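Brustport Residents' Association
Minutes of the December meeting, Automation in the Home working group

Meeting opened at 7:10 p.m. in the downstairs room. Minutes of the previous meeting were accepted with one correction: the Sorensen floor unit was returned, not "retired."

1. Kustine laundry trial

The building's laundry room has had the Kustine folding machine on loan since early fall. The log shows 2,928 items put in and 2,178 that came out in a state the owner was willing to put in a drawer. The rest were refolded by hand or went back in the hopper for another try. Fitted sheets are not in either number. The supplier's instructions say not to load them, and two households did anyway.

One member felt this was a fair result for a first machine. Others pointed out that each item has to be clipped in flat, right side out, by a person standing there. The question was asked what the person has been saved from. No answer was recorded.

Agreed: keep the machine until the loan runs out. No purchase.

2. Tidying

Most of the evening went on this item. Gultetti has written offering the building a place on its waiting list for a tidying service with a robot arm on a wheeled base. The letter says the arm can clear "any everyday surface." The deposit is $100 per household, refundable, though the letter does not say when.

Members who had watched the Gultetti video noted that the everyday surface was a coffee table with a mug, a magazine and a remote control on it, well spaced out. It was suggested that the company be asked to try a bed at the end of a craft weekend.

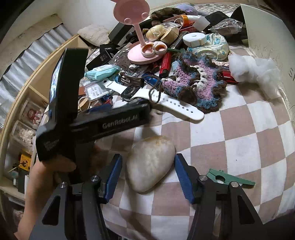 The point was made several times that picking a thing up is the easy half. A pen is a pen, but yarn work has loops that catch, cords lie across other things, and a clear bag gives very little away about where it starts. Then there is the matter of where it all goes. A person who lives in the room knows which scrap is trash and which is half a project. The group could not see how a machine would know that without asking, and a machine that asks about every item is slower than doing it yourself.

In reply it was said that hands-on practice with real mess is how these things get better, and that the same doubts were once raised about dishwashers. The chair remarked that a dishwasher does not have to go and find the dishes. It was also said that small hard things and soft things need a different grip, and that the letter has nothing on either -- or on what happens when something is dropped.

A member asked about speed. Gultetti's own sheet gives around 60 seconds per object "in typical conditions." Typical conditions are not defined.

Agreed: no deposit to be paid from association funds. Households may sign up on their own account. The secretary will write back asking for an unedited demonstration in a lived-in bedroom, with the owner's things where the owner left them.

3. Sorensen refund

Still outstanding. The firm now says the brush head was missing from the box. It was in the box. Secretary to send the packing slip again.

4. Other business

The lint trap in dryer two needs emptying more often than it is being emptied. A notice will go up.

A request to rename the group was put off to the next meeting for lack of time.

Meeting closed at 8:45 p.m.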